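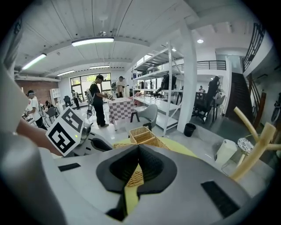 Station 22, gripper at the wicker basket

Marker block on handheld gripper keeps dropping out of tracking — mount or lighting?

posted by wickerbench, 2022-05-13

Hi all! I look after one of the handheld grippers at Collberg (the grey ones with the black foam pad in the middle and the white marker cube up top). For a couple of weeks now the tracking has been losing the cube whenever I tip the gripper down over the basket. The little light stays green the whole time, so I don't think it's power. I've wiped the cube faces, swapped the cable and re-run the Trillano calibration twice. Out of 50 takes I lose the pose in more than half. Our ceiling has those long fluorescent tubes and there's a big window at the back. Do I go after the lights or the mount?

paquette_tinkerer

Mount first, it takes two minutes. Hold the body still and try to wiggle the cube with one finger. If it moves at all, take it off, clean out the old threadlocker, put a fresh drop on and snug it back down by hand. Ours had worked loose in December and did just what you describe, fine upright and hopeless when tipped. Redo the calibration after, because the old one won't match anymore. Check your forearm too! I was holding mine so high up that my wrist covered one face of the cube every time I leaned over, and I blamed the software for days.

glare_again

lights. its always the lights

hatier_bench2

Could be either one, so I'd test before buying anything. Switch off whichever row of tubes is right over the station and do ten takes, then turn it back on and do ten more. If the dark ones are better, you've got glare on the cube, and matte printed faces fixed that for us (the glossy stickers are awful). Also look in the Trillano log for error 1618 — on our setup that one shows up when only a single face is in view, and then I'd go with what paquette said about the wrist. We dropped exposure to 80 percent of default and left it there.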